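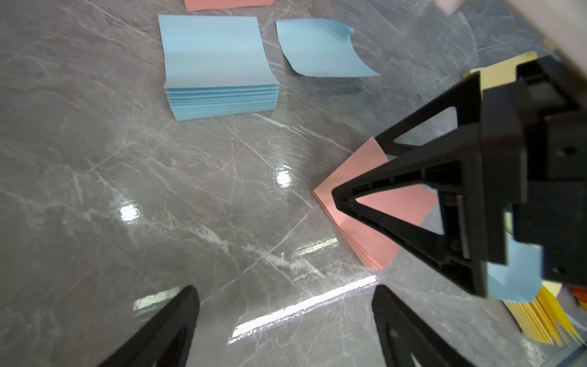
From: Radwa Tawfik
To: small-automation list
Subject: Re: Budgeting for a two-arm tabletop cell, what did you forget?

Hi all,

Sheila's question landed at a good moment, as I spent most of April on the same spreadsheet. Quoting the part I can help with:

> On Sheila Lockwood's turn to ask for money:
> We have approval in principle for a two-arm bench setup
> to do light paper handling (pads, loose notes, folded
> sheets). The arms are quoted. What I don't have is a
> number for everything else, and our finance office wants
> one figure, no second request until next year. What
> would you put on the list? And would you buy spare
> fingers up front or wait until something breaks?
> Sheila

Spares up front, please! I put 20 finger pairs on our first order from Preltska and got teased for it, and I'd do the same again tomorrow. Paper looks like the gentlest thing in the world to pick up, but the pads sit low and the fingers meet the tabletop a lot while people are learning. The bigger point is shipping. One box of fingers costs the same to send as one pair, and if you can't come back for money until next year you really don't want a bench sitting idle over a bit of plastic.
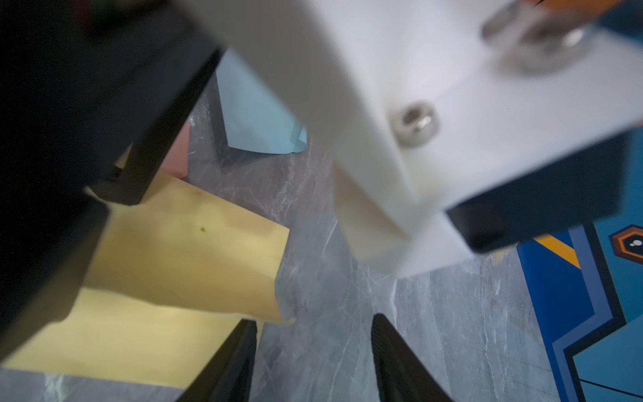

My non-arm total came to $3,452, and $1,872 of that was wrist cameras, mounts and cabling. I had guessed maybe half that. The cameras themselves were fine - it was the mounts, the longer cables and the strain relief that crept up on me, because each arm needs its own set and I'd priced one. So go through your sheet line by line and ask "is this per arm or per bench?" I'd have saved myself an awkward email to Dorothy Parsons in purchasing.

The rest was spares, the rail and brackets, a work light, a power strip with a switch you can reach, and consumables. Put consumables in as their own line, even though it feels silly to write "sticky notes" on a capital request. Once a pad has been squeezed and dropped for a few days it fans out and curls, and then you're practicing on a different object from the one you started with. I love that, personally, some of our most useful sessions are with the really beaten-up ones, but you want fresh ones to compare against.

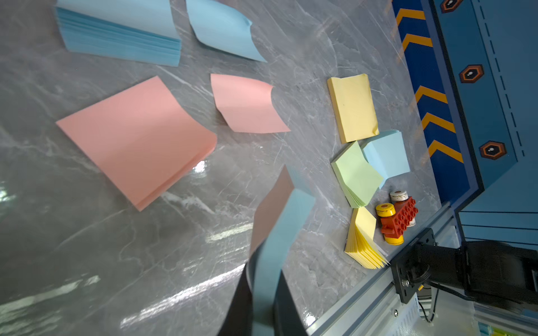 Think about the tabletop too. Shiny surfaces throw the lights straight back at a wrist camera, so if you're buying a bench new, get a sample of the top and look at it through the camera before you commit. If you're stuck with the bench you have, budget for a diffuser or a matte sheet. Urkevent sent us two samples for nothing when we asked, so do ask.

Llinos Hughes sent me a few questions off-list and said I could answer one here for everybody: 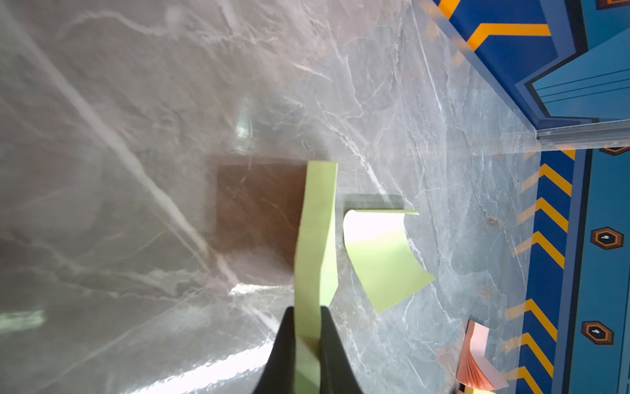

> Should we get the service plan on the arms in the first
> year, or put that money into a third arm later?

I'd take the service plan for year one and drop it after that if it's been quiet. The first year is when you find out what your team does to the joints and cables, and you'll have much better numbers for the third arm once you've run two for a while. Do check whether the plan covers the grippers. Ours from Erkov covered the arms only, and I had to read it twice to find that out.

Sheila, I'm happy to send you my sheet with the prices left in. It's messy, there's a tab called "Oakley old" you can ignore, but the per-arm and per-bench columns should save you an evening. I can't wait to hear what you end up ordering!

Has anyone priced quick-change finger mounts lately? Lorraine Fothergill mentioned them a while back and I'd love to put them in next year's request.

Radwa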